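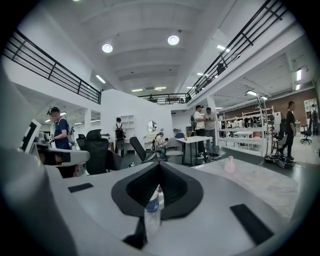

The Stewards' Finding

The Nurnimdale Turf Club convened its inquiry at 4.45 in the afternoon, in the room behind the weighing scales, while the light was still on the home straight. Present were the chairman of stewards, the club secretary, the clerk of the course, and the licensed trainer Tuulikki Vuorinen, whose mare Prarach had finished first in the November Cup over 1600 metres and had not yet been declared the winner.

The matter before the panel was narrow. The rider of the second horse, Wonunora, had lodged an objection alleging interference at the 800. It was the first objection lodged in the Cup for 23 years, and the secretary had been obliged to search two cupboards for the proper form.

Mrs Vuorinen was asked whether she wished to be represented. She replied that she did not. She was reminded that her answers would be entered in the record, and she inclined her head to the secretary, who had trained under her as a girl and who did not look up from the page.

The rider of Wonunora, an apprentice named Kinnunen, gave his evidence standing. He stated that he had been travelling well behind the leader, one off the rail, when the mare shifted in and took his running. He had been forced to steady. He had lost, in his estimation, a length and a half. The official margin at the post was a neck.

The chairman asked him to confirm that he had steadied his mount at the 800 and at no other point.

"Yes, sir," said the apprentice.

The patrol film was then shown. It was played at ordinary speed and afterwards more slowly, and the panel observed the field come around the far turn with the low sun behind it, so that the horses were dark and the dust was bright. The mare shifted. The colt's head came up. Between the one event and the other there was a space of time, and it was to this space that the chairman directed the attention of those present.

"Mrs Vuorinen," he said, "you have seen the film. Do you submit that your mare was clear?"

It should be recorded that the prize was of some consequence to the trainer. Her stable, which had once held 50 horses, now held four. The bank had written in August and again in September. The mare was ten days from the sale ring, and a Cup against her name would have altered the figure in the catalogue and very probably the hands into which she passed. None of this was before the inquiry, and all of it was known to every person in the room.

Mrs Vuorinen requested that the film be played again. The request was granted. She watched it with her hat in her lap, leaning forward a little, as she had leaned on the rail each morning at trackwork for 45 years.

"She was not clear," she said. "My rider looked to the outside. He should have looked the other way. The boy had a right to that run."

The chairman advised her that she was under no obligation to concede the point, and that the panel had not formed a view.

"I have formed mine," said Mrs Vuorinen.

The panel withdrew at 5.10 and returned at 5.20. The objection was upheld. The placings were amended accordingly — Wonunora first, Prarach second — and the clerk of the course went out to change the numbers on the board, although most of the crowd had by then gone to their cars.

The apprentice remained by the door. He appeared to wish to say something, and the chairman, observing this, found cause to gather his papers slowly. In the event it was the trainer who spoke.

"You sat up too soon afterwards," she told him. "You had him balanced again by the 600 and you didn't believe it. Come to me at five tomorrow and I will show you on the mare."

"At the track, ma'am?"

"At the stables. You may bring your own saddle."

The secretary entered the time of closing as 5.32 and ruled a line beneath it.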